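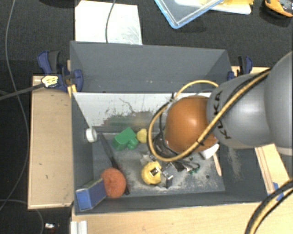 Abb. 1: KUKA-Arm über der grauen Kiste, Greiffinger am gelben Ball

Handout zu Einheit 4: Bin-Picking-Kits im Praxistest, Teil 1 (Hadgu)
Begleitmaterial zur Vorlesung, Stand September

Worum es heute geht

Letztes Mal hatten wir die Theorie der Greifplanung, heute schauen wir uns an, was man davon fertig kaufen kann. Ich habe mir dafür das Kit »Hadgu« von der Firma Deltell vorgenommen, das seit dem Sommer bei uns im Labor läuft (danke an Ákos Nyitrai, der die halbe Installation gemacht hat, während ich noch in Prüfungen saß!). Vorweg: Ich bekomme von Deltell kein Geld, die Lizenz ist eine ganz normale Hochschullizenz, und ich schimpfe weiter unten auch noch ausgiebig.

Was drin ist

Hadgu besteht aus einem Satz Greiffinger, einem Kalibrierkörper, der Software und einem Jahr Support. Den Arm muss man selbst mitbringen, die Kiste auch. Das steht im Prospekt ziemlich klein, und eine Gruppe aus dem letzten Jahrgang hat in der Kostenrechnung prompt den Arm vergessen. Bitte nicht nachmachen.

Die Software hat drei Teile, und die Namen braucht ihr für die Übung:
Szene: nimmt das Tiefenbild entgegen und rechnet Kistenboden und Wände heraus.
Vorschlag: erzeugt Griffkandidaten und bewertet sie.
Fahrt: plant die Bahn und prüft auf Kollision mit der Kiste und mit dem eigenen Kabelpaket.

Den letzten Halbsatz bitte unterstreichen. Schaut euch in Abb. 1 mal das gelbe Kabel an, wie es in einem weiten Bogen um das orange-braune Gelenk läuft. So eine Schlaufe kommt in keinem sauberen CAD-Modell vor. In Hadgu trägt man dafür einen Hüllkörper ein, also einen dicken Zylinder um das Handgelenk, und ab da plant die Software um ihn herum. Macht man ihn zu klein, hängt das Kabel irgendwann am Kistenrand. Macht man ihn zu groß, findet der Planer in den Ecken gar nichts mehr. Guðlaug Hjaltadóttir hat in ihrer Bachelorarbeit beides durchprobiert, die Arbeit liegt im Kursordner, Kapitel 3 lohnt sich sehr.

Einrichten

Im Prospekt steht »in einer Stunde startklar«. Na ja. Wir haben einen ganzen Nachmittag gebraucht, und das meiste davon ging für die Kistenlage drauf. Hadgu will die Kiste einmal eingemessen haben, danach darf sie sich keinen Millimeter mehr bewegen. Also: Klemmen dran, und zwar ordentlich. Bei uns sitzen zwei blau-schwarze im hinteren Bereich, auf jeder Seite eine. Vorher hatten wir es mit Klebeband versucht, das hielt bis zur ersten kräftigen Berührung, und danach lagen alle Griffe systematisch daneben. Wer so einen konstanten Versatz in seinen Daten sieht, prüft bitte zuerst die Kiste und dann erst die Kamerakalibrierung (ich habe es andersherum gemacht und mich sehr geärgert).

Die Kalibrierung selbst ist dafür wirklich schön gelöst. Man fährt mit dem Kalibrierkörper 12 Posen an, die Software führt durch, und am Ende bekommt man den Restfehler für jede Pose einzeln angezeigt. Ausreißer klickt man weg und fährt sie neu. So möchte ich das überall haben!

Womit man testet

Deltell liefert eine Objektliste mit, fast lauter Würfel und Zylinder. Damit sieht jedes System gut aus. Mahlet Kumsa hat für unseren Kurs deshalb eine gemischte Füllung vorgeschlagen: Bälle, ein blauer Quader, ein grüner Spielzeugklotz mit Rundungen dran, dazu Metallteile und ein dünner Holzstab. Überlegt euch vor der Übung, was jedes davon für den Griffplaner bedeutet. Ein paar Stichworte von mir:

Bälle haben aus jeder Richtung brauchbare Griffachsen, rollen aber weg, wenn ein Finger früher ankommt als der andere. Der Vorschlagsteil bewertet sie fast immer am höchsten, und deshalb räumt Hadgu gern zuerst die Bälle ab.

Glänzendes Metall macht Löcher ins Tiefenbild. Das gilt übrigens auch für die Finger selbst, die sind ja blank, und wenn sie beim Aufnehmen noch im Sichtfeld stehen, hat man plötzlich Phantomkanten in der Szene. Arm wegfahren, dann aufnehmen.

Der Quader liegt schräg in die vordere linke Ecke geklemmt, mit einem rot-orangen Ball davor. Das ist der Fall, an dem wir in der Vorlesung die Kollisionskegel gezeichnet haben. Rechnet für die Übung von Hand nach, von welcher Seite ein Parallelgreifer überhaupt noch drankommt.

Lange dünne Sachen unter anderen Sachen: Da zieht man beim Heben den halben Haufen mit. Hadgu kennt keine Stapelordnung, jedes Objekt wird für sich bewertet. Für mich der größte Mangel am ganzen Kit.

Was es kostet

Die Hochschullizenz liegt bei 1000 Euro im Jahr, der Fingersatz kommt mit 4000 Euro einmalig dazu. Das Konkurrenzpaket von Clirkwood ist in der Anschaffung günstiger, nimmt aber nur Sauger, und mit einem Sauger braucht man es bei dem genoppten Kleinkram in unserer Sammlung gar nicht erst versuchen. Clirkwood kommt in Einheit 5, da bringt Natnael Tufa sein eigenes Gerät mit.

Zum Support: antwortet schnell und freundlich, auf Englisch, auf eine Frage zur Fahrtplanung kam sogar ein Patch zurück. Die Dokumentation hat 57 Seiten, davon ist die Hälfte Installationsanleitung. Den Abschnitt zur Griffbewertung könnt ihr überspringen, da steht nur, dass größer besser ist. Nehmt stattdessen das Skript vom letzten Mal.

Mein Eindruck bisher

Für einen Kurs würde ich es wieder nehmen. Man sieht die Zwischenergebnisse, man kann Gewichte verstellen und sofort schauen, was passiert, und es stürzt selten ab. Für eine echte Linie hätte ich Bauchschmerzen wegen der fehlenden Stapelordnung. Ayantu Negussie von Prutudport sieht das lockerer, dort kommen die Teile allerdings auch schon vorsortiert an.

Bis zur nächsten Einheit

Hüllkörper für das Handgelenk skizzieren und die Maße begründen, eine halbe Seite reicht.
Kapitel 3 bei Hjaltadóttir lesen.
Die Konfigurationsdatei aus dem Kursordner einmal öffnen und die Gewichte für »Abstand zur Wand« suchen (heißt dort wall_margin, leider ohne Kommentar).
Laborgruppen bitte selbst in die Liste eintragen, Beginn ist um 14 Uhr.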